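Home | News | Labs | Opinion | Events | Subscribe

We use cookies to remember your settings and count our readers. By staying on this page you accept this. Manage choices | OK

Robots learn to file, one cabinet door at a time
May | By our robotics reporter

I've spent a lot of this spring reading papers about robots that fold things, so it was a treat to get one about office furniture! The research team at Trovari has put out early results on a training method they call Serix, and the whole thing is built around a job most of us do without thinking: open a cabinet, get the folder, close up again.

The idea is pretty simple, at least the way the team explained it to me over a long video call. Most robot training sets treat "open the door" and "grab the folder" as two separate skills, recorded apart and glued together later. Serix records them as one continuous run, in an ordinary open-plan office with people at their desks, and then lets the software decide where one step ends and the next begins. They collected 1631 of these runs, every one from a camera up at head height (so the model learns from the same view it'll have when it's working by itself).
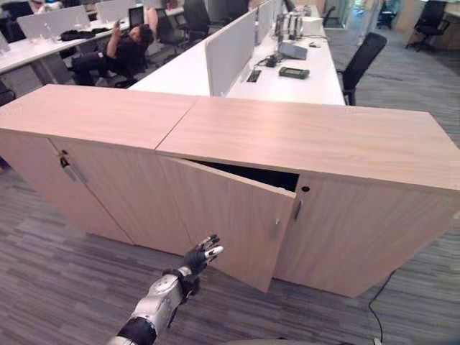 Doors are nasty for robots, by the way. A hinge only lets the hand travel along one curve, and if the arm pulls even a little off that curve it ends up fighting the furniture. The old fix was to give the robot an exact model of the cabinet. Serix skips that and has the arm go soft the moment it feels resistance, then try again along a slightly different path. In the 100 test runs on a cabinet the system had never met, it got the door open on all but 33 of them. I'd call that good and not great, and the team said pretty much the same thing to me.

What I liked more was the part about folders. A folder is thin, it bends, and it likes to slide behind something just when you've nearly got it. The group at Drandov, who worked on the gripping side, found that the robot did a lot better when it was trained to pinch low on the folder and tilt it on the way out, keeping clear of the lid or shelf overhead.

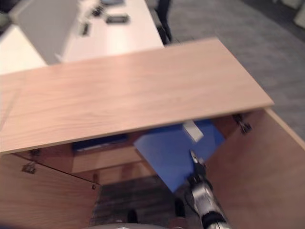 They tried a straight pull first, and it kept catching on the wood (I have done exactly this with my own filing box, more than once). Tilting costs a bit of time, but the folder comes out in one piece and the grip holds.

There's a catch, of course. All the furniture came from one supplier, Söderlund, so the handles and hinges are close cousins of each other. I asked what happens with a round knob or a sliding door and got a very frank "we don't know yet." Another 600 runs with mixed furniture are planned before the full paper goes out, and the team wants to add putting folders back in, a harder job by their account.

The recordings will be shared with other labs once faces and screens have been blurred. I've asked for a look at the failed runs too, and I'll post an update when I get them.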